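Fendton gripper trials: dropped-wrapper fault

Notes from the January sorting runs. The task is clearing small household trash from a table with two hand-held grippers. Out of 754 picks, 54 were logged as faults, nearly all on thin film and crumpled wrappers. Rigid items gave little trouble.

The usual failure is a late release: the fingers open and the wrapper stays draped over the pads.

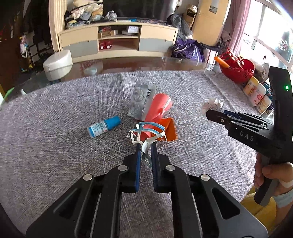 Left, packaging strip between the blue pads. Right, a white wrapper in the jaws of the second gripper.

Ea Hviid wrote in that static was the wrong place to look, and that her own late releases stopped once the pads were wiped every 90 picks.

Wiping is now part of the run sheet. Late releases are logged separately from drops – the older sheets mixed the two. Pad wear will be checked again at 600 picks.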